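Vinine Robotics @vinine_notes

1/ In April our small lab in Endby rented the Stititz hand kit for 20 days. Many of you asked me if it is worth the money, so I write my opinion in this thread. I paid the full price and the company does not know me.

2/ What you get: one black hand with fingers and a thumb, the cables, and the software license. The arm is not included. Please read this two times before you order.

3/ My test is sorting. I write the label by hand and the system must read it and choose the right basket. A banana is easy for the grip. A small apple is more difficult, it likes to roll.
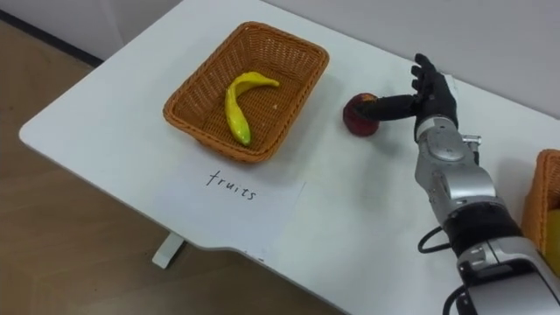 4/ Setup. The manual says 15 minutes. I needed 13 for the hand and then the whole afternoon for the calibration. The Zieliński plugin helped me a lot, but you must install it separately.

5/ Grip. I like best when the thumb goes under the fruit and the fingers close from the side. The default grip is too careful for my taste, so I changed the force one step up.

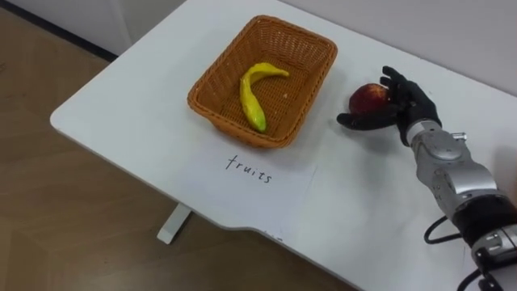

Thread last edited: April, 4:20 pm

6/ Price. 2,000 for the rental, support by email only. They answered me politely, but slowly. For a school I think it is too much. For a lab which already has an arm, I would say yes.

7/ Next I want to try softer things, maybe bread rolls. If you have used this kit with another arm, please write me which cable you bought.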